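Section 4. Folding Jerseys and Other Slippery Laundry

Applies to the Hukholm folding top, model 1108, with the gray cover fitted. If you skipped Section 3 and the cover isn't fitted, go back. We'll wait.

The steps below are for basketball jerseys, which have no sleeves to speak of and no interest in lying flat. T-shirts are handled in Section 5 and are easier in every respect.

4.1 Before you start

1. Check that the top is level. A marble or a round piece of candy will do for this. A bubble level will also do, if you own one and know where it is.

2. Run a lint roller over the cover from one end to the other.

3. Put one garment in front of you. Leave the rest in the basket, however fast you believe yourself to be.

4. Find the neck. On a jersey that has come out of the dryer in a knot, look for striped trim and follow it. Armhole trim looks a lot like neck trim, so keep going until you reach a tag.
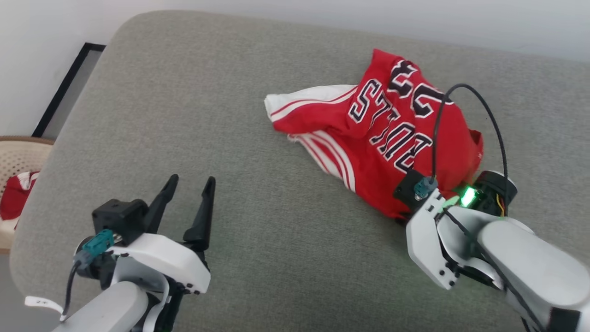 Does it matter which way up the jersey is when I start?

Start with the lettering facing down and the neck pointing away from you. The folds all go toward the back, so the name and number end up on the outside, where you can find them in a drawer at 6 a.m.

4.2 Flattening

5. Take the jersey by both shoulders, lift it clear of the top and give it one shake. One. People who shake four times tend to own lamps with dents in them.

6. Lay it down hem first and let the neck follow.

7. Smooth from the middle out to the side seams with flat hands. The cover has a slight grip, so lift and reset a wrinkled section if it won't slide.

8. Turn over any corner of the hem that has curled.

CAUTION: Do not iron on the cover. Do not iron directly on printed letters or numbers anywhere, on any surface, whatever your brother-in-law says. If the care tag allows ironing, move to an ironing board and turn the jersey inside out.

4.3 Mixed colors 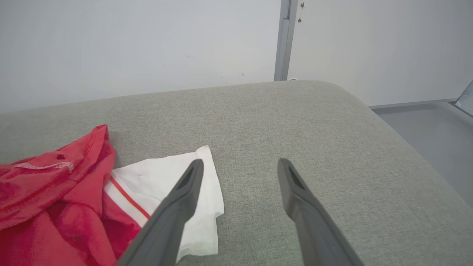

Sorting belongs before folding, and this manual will go on saying so in every section until it happens. New reds are the usual offenders, and they do their worst work while damp. A dry pile is more forgiving, but a bunched-up red garment lying over a folded white cloth still needs to be pulled apart before you do anything else with either of them. Lift the top piece straight up, check that nothing has come along with it, and set the white one well off to the side. Anything that feels damp goes back to the dryer, including the item you have just decided is probably fine.

9. Fold whites first, then pale colors, then everything else.

10. Wipe the cover with a dry white cloth between groups. If the cloth picks up color, stop and clean the cover as described in Section 8.

4.4 The fold

11. With the jersey face down, bring the left side in to the center of the back. Repeat on the right. The two edges should meet without overlapping. If they overlap by a finger's width, carry on and tell no one.

12. Fold the hem up to the bottom of the armholes.

13. Fold once more, up to the neck.

14. Turn the whole thing over and press down with your palm.

NOTE: Very large jerseys may need an extra fold at step 12. Very small ones may not need step 13 at all – a toddler's jersey folded that many times becomes a coaster.

4.5 Working near the edge

The cover wraps over the side of the top and is held underneath by clips (part 447). Keep your stack at least a hand's width in from the side. Finished jerseys are slick, and a tall stack will leave on its own schedule.
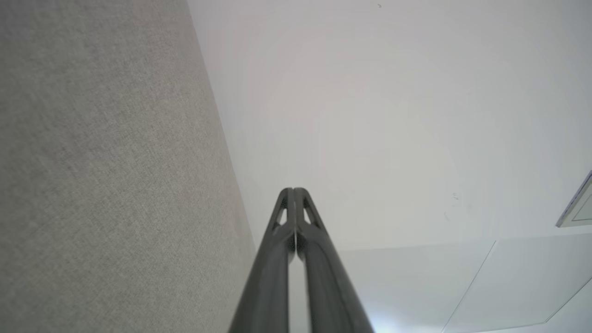 Archana Sandhu wrote to say that her stacks held up much better once she began turning every second jersey end for end, with the thick neck fold first on the left and then on the right. She also asked us to mention that she worked this out without the manual. We have tried it and it does help, so it goes in as step 15.

15. Alternate the direction of each jersey as you stack. Stop at 2 stacks and put those away before starting a third.

4.6 If something goes wrong

The fold springs open: the fabric is still warm. Give it a few minutes and start again at step 11.

The jersey is wider at one end than the other: it was crooked at step 7. So was ours.

The cover shifts while you smooth: a clip has come loose. See Section 3, step 9.

The number has ended up on the inside: turn back to step 5 with the lettering facing down this time.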